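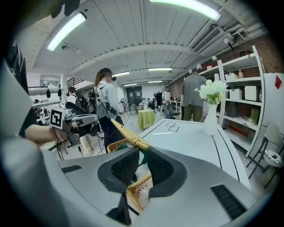
What is a container zone?
A container zone is a bounded area of a shelf or table assigned to one class of item.

Chapter 5. Open Storage and Small Containers

Zones are set before containers are chosen. Brumstead limits a shelf zone to 18 inches in width.

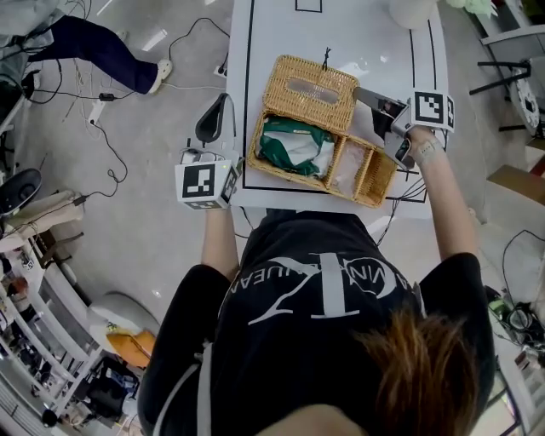 Compartment size then follows the largest item in the class. Soft goods take the widest compartment. A narrow one may stay empty as reserve.
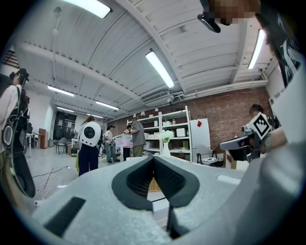
Fig. 5.1. Tall white shelving with storage boxes, brick wall.

Boxes of one color are labeled on the front face. Small bottles are stored upright.

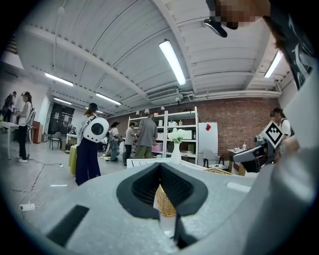
Fig. 5.2. Open compartments with boxes and small bottles.

Section 5.1 covers woven baskets.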